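Two-armed packet sorter takes shape at the Plasley workshop

11 December 2022

If you've been into the Plasley shared workshop lately, you'll know the back bench has been taken over. Jocelyn Tagle and Minoru Kawaguchi have been building a two-armed sorting table there since March, and I finally got them to sit still long enough to tell me about it.

The idea came from Jocelyn's seed swap – she mails out packets all winter and was sick of sorting them by hand on her kitchen floor. So now there are two arms bolted to the front of a tabletop, bins at the back, and a whole lot of purple cable (Minoru got a good deal on it and won't hear a word against the color).
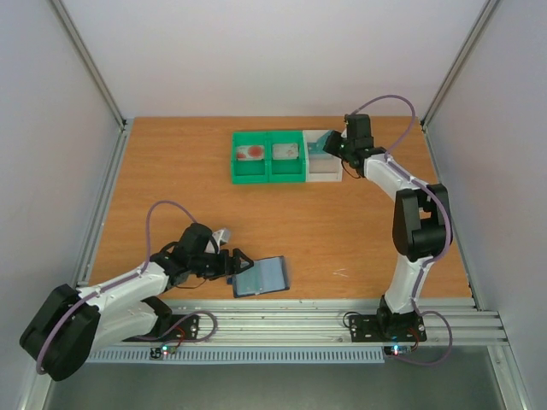 Thin, slippery packets are a pain to grab, Minoru told me, and most of the fall went into getting the fingers to close at the right angle. In last week's long run the arms placed 65 out of 68, and the two of them were grinning like kids when they showed me the tally sheet. The misses were all packets that slid out of the grip on the way over.

They've spent a bit over $400 so far, mostly on motors, plus some rail that Faraji Temba had left over from his own build in Milcombe. Thanks, Faraji!

Next up is a better way to feed packets in, so one of them doesn't have to keep topping it up. They'll be at the bench on Thursday evenings if you want to come by and have a look – bring your own packets, they'd love some odd sizes to try.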